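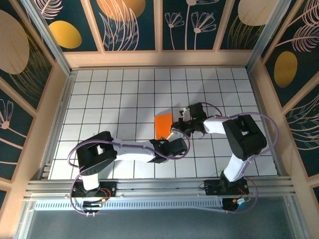
Tile surfaces: care and regrouting notes

Udotico Workshop Bulletin, 2019-04-29

Several members have asked for the tile notes from the Dunmore site in one place. They apply to any bench or floor panel finished in white tile with thin dark joints, and they replace the sheet pinned up by the sink.

Routine cleaning

Sweep or vacuum first. Grit dragged under a cloth will dull the glaze long before anything else does. Wipe with warm water and a small amount of neutral cleaner, then go over it again with plain water. Cleaner left to dry in the joints leaves a gray film that shows badly on black grout. Vinegar and other acid cleaners are out. They attack cement grout and the black fades to a patchy brown, usually along the front edge where people wipe most.

Dried glue comes off with a plastic scraper held nearly flat. Metal blades leave dark marks on white glaze. Most of these marks will lift with a mild cream cleanser, but the scratches underneath stay.

Placing things on the surface

Flat items should be lifted and set down, particularly anything with a hard edge. Sliding across a joint chips the grout a little each time. Clamps and bases belong on the rail — the tiles are not rated for point loads and the adhesive bed under them is only 3 mm thick. Cables should be kept in loops clear of the surface where possible. A cable that rubs on one joint for a season will leave a visible groove.

Regrouting

Darren Wragg regrouted the Dunmore panel over two evenings. His method, slightly shortened:

Rake out the old grout to at least two-thirds of the tile depth. A hand rake is slower than an oscillating tool and does less damage to the tile edges. Vacuum the joints, then vacuum them again. Mix a small batch of unsanded black grout and let it stand for the time given on the bag before remixing. Work it in on the diagonal with a rubber float. Remove the excess with a barely damp sponge, rinsed often. Too much water at this stage is the usual cause of uneven color in dark grout. Leave the haze until it is dry to the touch and buff it off with a dry cloth.

Keep the panel out of use for 29 hours if the heating is on, longer if it is not. Seal after a full week. Two thin coats of penetrating sealer are enough, wiped off before they dry on the glaze.

Materials for the panel came to $97, including the sealer. Lorraine Wragg has the receipts and the remaining half bag of grout, which should be used by June.

Spare tiles

The box of spares is on the lower shelf behind the Lullen cabinet. If you replace a tile, write the date and position in the site log. Please check the batch label before setting one. The older batch is slightly warmer in tone and the difference is obvious next to black joints.

Corrections to these notes go to Kirsty Kershaw. Trevor Bramwell still has the long rubber float.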